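Open day at the Oltura household robotics lab, Fenham

Oltura opened its Fenham workshop to visitors on 6/21/21. I went with Vandana Dhillon, who runs the linen side of a hotel laundry and wanted to know how close this work is to something she could use. We paid nothing to get in but had to book a slot, and ours was the second of the morning.

The building used to be a parts store. The front half is offices and the back half is divided into small rooms set up like rooms in a home. Ehab Samir met us at the door and gave a short talk on the project, which is called Viltier. The aim is to have a two-armed robot handle cloth in ordinary bedrooms. He said the group has logged 3,569 attempts so far across bedding and clothing, and 186 of those were done in the room we were about to see.

Most of the talk was about why cloth is hard. A box has the same shape every time you reach for it. A child's pajama sleeve can be folded, hanging or bunched under itself, and a busy print makes it harder to tell a crease from a pattern. Samir said the team buys printed fabric on purpose and keeps very little plain white.
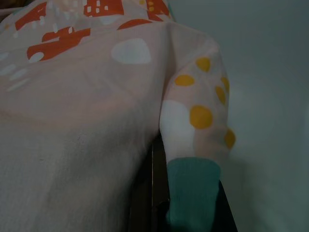
Visitors were asked to stand behind a line of tape on the floor and keep their voices down while the arms were moving. Youssra Shehata ran the session from a desk at the side. She told us the wrist cameras give a close view for gripping, and the head camera gives the wider view of the bed. When the two disagree about where an edge is, the arms slow down and the operator can step in.

The bed work was the part Vandana had come for. The pillow was at the middle of the mattress, on a cream-white fitted sheet, and the robot used both arms on it, one on each side. The grippers are small compared with the pillow, so a lot depends on where they take hold of the case.

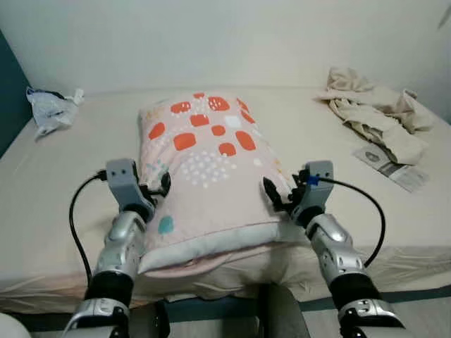 Both arms at the pillow during the bed session, with the right gripper pinching the case.

Vandana asked about speed. Shehata said speed is not being measured yet and that the current target is a clean grip at the first try. Gebhard Kälin, who looks after the hardware, said the fingers are the part he replaces most often. He passed an old pair around.

We finished with coffee in the front office. The next open day is planned for September, and booking is through the front desk.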